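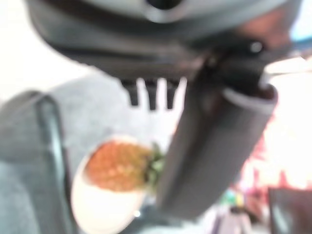
Mareike Diekmann

8 April 2019

I have been wanting to write about buddy reading for weeks, and report cards are finally in, so let's go!

Quick background if you're new. I teach fourth grade at Heitmann Elementary, and since the start of the year my class has been paired with Kalliopi Hoxha's first graders down the hall. Twice a week my kids walk over with a book each, find their partner, and read together for 40 minutes. That's the whole program. The only thing we bought was a stack of carpet squares, and half of those came from Kalliopi's garage.

I thought the little ones would get the most out of it. They did get a lot! They know what an index is, and they have opinions about illustrators. But I was not ready for what it did for my own readers, especially the ones who had spent years being the slowest in the room. One boy (he knows I'm writing this, and he asked me to say he is "pretty good at voices") used to ask for the bathroom pass every single time we read aloud. Now he practices at home so that he can do the dragon properly. The DRAGON. I had to go stand in the supply closet for a minute. 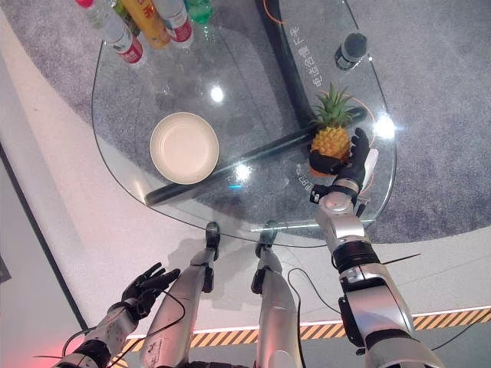
The glass table with the bottles at the far side.

A lot of you have asked how we matched the kids. We did it badly at first. I went by reading level, strongest with strongest, and it looked wonderful on my spreadsheet and was kind of miserable on the carpet. Kalliopi threw the list out and did it by temperament instead. Talkers with listeners, wigglers with kids who don't mind being climbed on. We changed partners only 2 times after that, and both times it was the children who asked.

The other question is what they read. Anything! We keep a bin of picture books, another of fact books about sharks and trucks and so on, and there's one big falling-apart joke book that has to be signed out on a clipboard or there would be blood. I stopped worrying about whether a book was "too easy" for a fourth grader, because reading an easy book well to a person who is hanging on every word is hard work, and
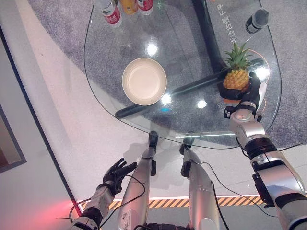 it shows up later when they go back to their own chapter books. They slow down for the commas. They stop and ask each other, "Wait, did you get that?" -- the exact thing I had been begging them to do since September.

Parents have been lovely about it too. I was braced for somebody to tell me it was time taken away from real fourth grade work, and instead I got a note from a mom saying her son now reads to his sister at bedtime and could I please send a longer book. 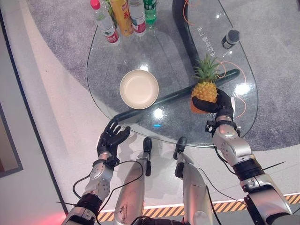 What we're changing next year

We want to start with 8 short sessions in the library, so everyone meets on neutral ground before the visiting begins. I'd also like my kids to keep a tiny notebook on their buddy: favorite books, tricky words, the name of the dog. Kalliopi wants to add a writing day and I am all for it.

The Borka school across town is interested in trying it with fifth grade and kindergarten, and we're going over there in July to help them set up. If your school does something like this, please tell me how you handle absences! We've been making groups of three and it's fine, but the kid in the middle always ends up holding the book.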